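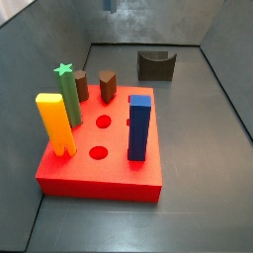 Red peg board with colored blocks, and a dark arch block on the floor behind it.

Ticket: Lane centering drops out after over-the-air update
Vehicle: Sperling electric van, crew version
Driver assist unit: Plonura, forward camera behind windshield
Site: Niletside depot
Opened by: Depot workshop
Handled by: Dirnon vehicle support
Priority: Normal (van can be driven with assist off)
Status: Closed

Problem as reported

The van took the November software update overnight while on charge. The update finished and the dash showed no warnings. On the next run, lane centering switched itself off after a few minutes on the highway and the message "Assist limited, camera view" came up. Adaptive cruise stayed on. The driver could turn lane centering back on, but it dropped again within a mile or two. Stored code is 922.

It did not do this before the update. We have other Sperling vans on the same software with no trouble. Please advise whether we can roll back.

Reply from support

Rollback is not available to depots for this release. Code 922 means the forward camera lost confidence in what it sees for longer than the allowed time. It does not say why. Please check the following and write back:

1. Clean the windshield inside and out in front of the camera.
2. Check for stickers, toll tags or dash items near the camera cover.
3. Confirm tire pressures and ride height are normal.
4. Run the camera calibration from the service menu, on a straight road with clear lines, at 40 mph or more.

Reply from depot

Glass cleaned both sides. No stickers. Pressures and ride height OK. Calibration started but stopped at 70 percent and would not go further. Tried it twice, once mid-morning and once after 4 p.m. The morning attempt was worse and gave the 922 code again. The afternoon attempt just timed out.
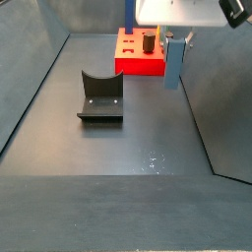
Calibration stopping at the same point twice suggests the camera is getting a usable picture for part of the view only. The morning result being worse makes us look at glare first. Please check what is on top of the dash. It does not need to be shiny to cause this. The walls in the picture are matte and there is still a soft, pale reflection across the middle of the floor panel, and a dash top can do the same onto the inside of the windshield. If there is a replacement dash mat or a cleaner with a gloss finish in use, remove it and try again. Please also send the camera log from the service menu, covering at least the last 500 miles.

Reply from depot

There was an aftermarket mat. Removed it and wiped the dash down with plain water. Calibration now gets to 100 percent and passes. Drove the van out to the ring road and back, lane centering held the whole way out. On the way back it dropped once, on the rough stretch near the rail bridge. Code 922 again. Log attached, it covers 800 miles.

Log review

The log shows two separate patterns.

First pattern: long, slow losses of confidence in bright daylight. These stop once the mat is removed. They were present before the update too, but the older software waited longer before turning lane centering off. The new release is stricter, so the van started failing where it had been passing.

Second pattern: very short losses that line up with bumps. The camera pitch value jumps and then settles at a slightly different reading. This points to the camera moving in its bracket. The other vans at Niletside would not show it if their brackets are sound.

Has this windshield been replaced?

Reply from depot

Yes, in the spring, by an outside glass shop. We have no record of a calibration afterward.

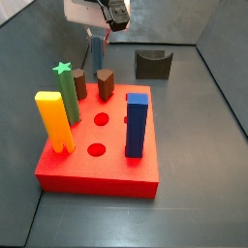 Camera bracket check

1. Switch the van off and wait until the dash is fully dark.
2. Unclip the plastic cover behind the mirror. Pull the lower edge first.
3. Hold the camera body and try to move it up and down. There should be no movement.
4. If it moves, unplug the camera, slide it out toward the rear, and look at both side clips and the strips lining them.
5. Do not bend the clips inward to tighten them.

Reply from depot

Camera moves up and down by a small amount, enough to feel it click. Took it out. Clips are straight and not cracked. There is a strip on the left clip and nothing on the right. Is the right one supposed to have one?

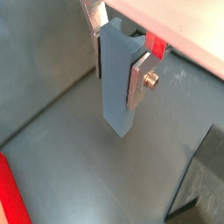
Both clips should have a strip. The metal clips alone will not hold the camera body steady, and the strips take up the gap on each side. It is the same layout as on the gripper in the picture, where a thin dark pad lies between each aluminum finger and the blue block. With one missing, the camera can rock in the bracket on a rough road. We are sending a pair of strips. Replace both sides, even though the left one looks good, and run the calibration again once the cover is back on.

Reply from depot

Strips fitted. Camera is tight, no click. Calibration passed first time. Drove the rail bridge stretch four times in both directions with lane centering on and it held. No stored codes.

We are checking the two other vans that went to the same glass shop. Will open separate tickets if needed.

Closing note

Cause: reflection from aftermarket dash mat, plus missing bracket strip after windshield replacement. Update was not at fault but made both show up. Depot asked to leave the mat out and to request a calibration record with any future glass work. Ticket closed.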